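The Hat Bench at Stistovari

Every cap that leaves the Stistovari warehouse in Fenutham still passes through somebody's hands. Last February those hands started teaching.

The company ships 1,065 caps on a good Wednesday, and the display orders are the fussy ones, with each cap going to the shop along with its stand. Now nine of the packers take turns at a table in the back, working with a gripper in each hand while the motions are recorded for the robot arms.

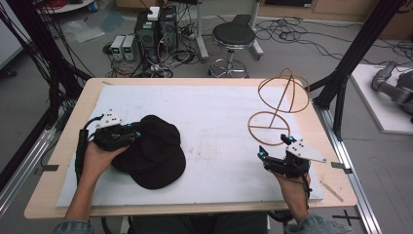 Two grippers, one cap and a stand at the teaching table.

I loved watching it! A packer who has handled hats for years has a feel for how hard you can press on a crown, and suddenly that feel is worth writing down.
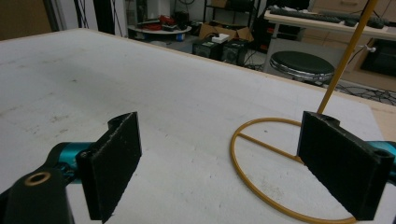 The shifts are 70 minutes, and people swap with the packing line when they're done. Stavow, the firm supplying the software, wanted 400 recordings for the first round and got them early (there was some friendly rivalry involved).

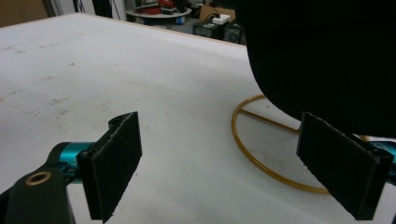 Not everyone was sold at first. Packers asked whether they were training their own replacements, and management put it in writing that no jobs go this year. What comes after is still being talked over, loudly, at lunch. Meanwhile sore wrists have the line's full support for anything that takes over the display orders. 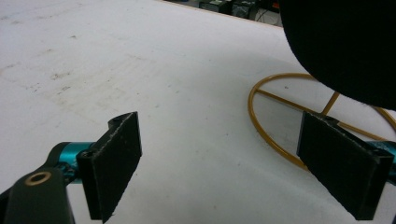

The stand's ring lies flat on the table, between turns of practice at the Fenutham site.

Next on the list is the Gautam range, wide brims and all, and the packers already have opinions on how to hold them.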